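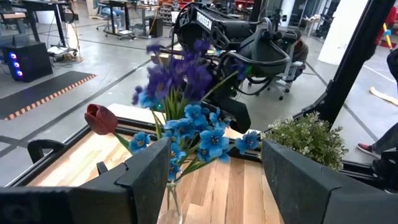
Danuta Zieliński

Mellix two-arm bench cell. Open day notes, Escombe workshop, April 26, 2018. Two arms, wood top, flower arranging all afternoon. Glass vases, artificial stems. 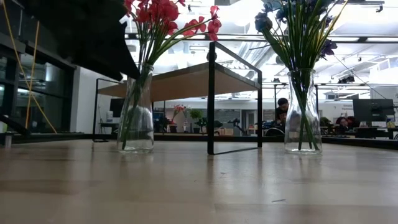
Naledi Le Roux asked if the cell could be leased by the month, and was told yes, from February on, 4 month minimum. Training is extra. Ask for the price sheet, its not online yet.
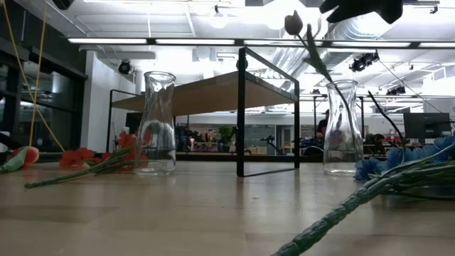

Next demo slots: 42 places, bring closed shoes. Spare gripper fingers ship seperately, part no. 102.
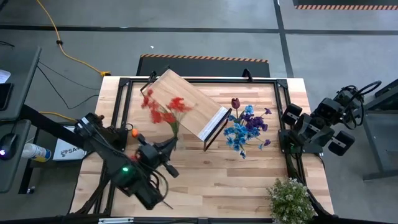 Mellix cell, both arms at the bench, red stems in the left gripper.

Contact Larnuvby | © Larnuvby 2018 | Back to top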